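Keeping Dry Powder in Its Place: Spills, Storage and Cleaning at a Shared Workbench

Project report, Workshop Practice course
Students: Maribeth Agbayani, Lovely Yap, Chiyo Noguchi
Supervisor: Liliana Benedetti
Submitted 1 February 2014

1. Introduction

The Griltwood workshop has one long bench which all groups use for dry mixing. The powder is bought in bags, divided into smaller containers, and weighed out by each group for its own casting work. During the day a part of it always ends up on the bench, on the floor and on the clothes of the people. At the beginning of our course we thought this is only a question of good manners. After some time we understood that the way the bench is arranged has a big influence too, and we decided to make it our project.

The questions of the project were the following. Where does the powder leave the container? Which way of cleaning takes the most powder away with the least work? Can we change the storage so that less powder is spilled, without buying new furniture?

The last condition was given to us by our supervisor. The workshop had already bought new shelves for the Motero room in October, and there was no money for a second purchase.

2. The bench and its place

The bench stands in a long room with white walls, close to the spiral staircase. The position is practical in one way, as everyone passes there and can see if the bench is free. In another way it is not so good. People coming down the stairs often put their things on the bench for a moment, and then they carry powder away on their sleeves and bags.

The top of the bench is black and smooth. Every grain of white powder is visible on it. Some students dislike this and asked if a light top could be put over it. We are against this idea. On a light surface the same amount of powder would be there, but it would be seen much later, and it would be carried further.

Powder for one day is kept in a purple bucket with a handle and a round lid. The label on the bucket should tell the content and the date of filling. In the first week of our observation the date was often missing, so this is one of the small things we wanted to improve.

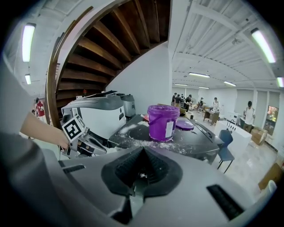

Figure 1. The purple bucket and its lid on the bench top, near the spiral staircase.

3. How we observed

We observed the bench during 4 weeks of normal work. We did not tell the other groups what exactly we were looking at, only that we make a project on the bench. Lorna Maglaya from the parallel course helped us on the days when we had lectures, and we thank her for this.

For each use of the bench we wrote down in a notebook:

the name of the group
which containers were open
whether the lid of the bucket was closed after scooping
where the powder was seen afterwards (front edge, middle, back, floor, drawer)
which method of cleaning was used
the weight of the powder collected by cleaning

The collected powder was weighed on the small workshop scale, in a paper cup which was weighed before. Powder which was taken up with a wet cloth could not be weighed in this manner. This is a weak point of our method and we come back to it in section 6.

In total we have notes for 46 cleanings. On the first days our notes are not complete, because we were still discussing how to divide the bench into areas. We kept these notes but we did not use them for the comparison of places.

4. Where the powder comes from

Before we started, all of us believed that the scooping is the main problem. We imagined a full scoop, a hand which is not steady, and a long way from the bucket to the mixing bowl. This happens, of course, and it gives small spills, mostly in the middle of the bench.

The large spills had another origin. They came from the bags. A bag of powder which is already opened has no stable form. When it is half full it falls to one side, and the opening goes down with it. The powder then runs out slowly and makes a pile next to the opening. Our largest single collection, 80 grams, was made after such a case. The group had left an opened bag lying on the bench and worked on the other end, and they noticed the pile only when they wanted to go home.

A second source is the filling of the bucket. If the bag is held high over the bucket, a cloud of fine dust goes up and comes down on everything in the neighborhood. With the bag held low, directly in the bucket, there is much less of this dust. Chiyo made the filling both ways for us, with the same amount, and the difference could be seen on the black top immediately.

The third source is the drawer. Under the bench top there is a drawer for trays and containers with portions that were prepared before. When it stays open while someone is working above it, the powder from the edge falls in. The trays then become dusty from the outside, and everybody who takes one has white hands before the work has started. When the drawer is pushed in too quickly, the containers without a lid lose some of their content as well.

We also looked at the front edge of the bench separately. It gets powder from the clothes and arms that rest on it, and it is the place which is most often forgotten when the bench is wiped. From the edge the powder goes down to the side panel, and later to the floor. The floor close to the bench has a wooden pallet, and the powder that falls between the boards of a pallet is hard to remove. We recommend to lift such a pallet at least once in a week and to sweep below it.

5. Storage

At the time of our observation there was no fixed place for most things. Bags were put on the bench because it was the nearest surface. Cardboard boxes stood where they had been unpacked. The white bins and containers along the wall were used by 2 groups, and each one believed that they belong to the other.
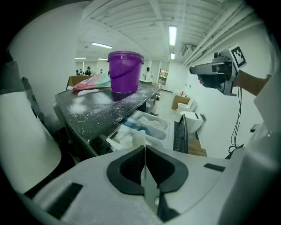 Why should the powder be moved from the bag into a bucket with a lid?
The bucket stands by itself and can be closed in a second, so less powder is spilled and less moisture comes in. A bag has to be folded and clipped every time, and most people do not do it when they are in the middle of their work.

Our proposal for the storage is simple. The opened bag goes into a bin with high walls, with the opening to the top, and the bin stands on the floor next to the wall. Only the bucket, the scoop and the bowl are allowed on the bench. The prepared portions stay in the drawer, but each container gets a lid, and the drawer is open only as long as someone takes something out. Empty cardboard boxes are folded and brought to the paper collection on the same day.

We tried this arrangement in the last week with one group, the Trumia group, who work on small cast tiles. They followed the rules well for the bag and the bucket. With the drawer it was more difficult. Their hands are usually full when they take the trays out - so the drawer stays open until somebody walks against it. Lovely had the idea to put the trays on the bench first and to close the drawer with the hip. It sounds funny but it works well, and the group has kept it.

6. Cleaning

We compared two ways of cleaning. In the first way the bench is brushed dry with a soft hand brush, from the back to the front, into a dustpan. After that it is wiped with a damp cloth. In the second way the damp cloth is used from the beginning.

Most groups used the second way when we started, and we understand the reason. It looks faster. The problem is that a wet cloth makes a paste with the powder, and the paste is only moved from one place to the other. When it dries, it leaves gray or white lines on the black top. The bench must be wiped again, sometimes several times, and the water in the washing bucket has to be changed. The paste also goes into the sink, where it can block the pipe.

With the dry brush the larger part of the powder is already in the dustpan before any water is used. If the brushing is slow, there is little dust in the air. If it is done quickly, the dust flies up, and then the damp cloth directly would be better. We asked everyone to wear a dust mask for the brushing, also when the amount was small.

As we wrote in section 3, only the dry collected powder could be weighed. Therefore we cannot say with numbers how much better the first way is. We can only say that after the first way the top was clean with one wiping in most of our notes, and after the second way this was rare.

One thing we did not expect is the importance of the trash bin. It stood near the far end of the bench, and people with a full dustpan had to walk the whole length. On the way some powder was lost again. We recommend a bin close to the place where the powder is scooped.

7. Rules we propose for the bench

Fill the bucket with the bag held low.
Write content and date on the label.
Close the lid after each scooping, not at the end of the day.
No opened bags on the bench.
Brush dry and slowly, then wipe with a damp cloth.
Wipe the front edge and the side panel also.
Keep the drawer closed.

Ms. Benedetti has agreed that the list can be fixed to the wall beside the bench. She asked us to make the letters larger, and to add a line about the masks. We will do both before the next course begins.

8. What is still open

We did not measure the dust in the air, for which we have no instrument. We also did not look at the other powders in the workshop, for example the colored ones, which are kept by the Sebastian group in their own cabinet. They use smaller amounts, but the stains are stronger and the cleaning could be different. The notebook with our observations is in the shelf of the Motero room and other students may continue it.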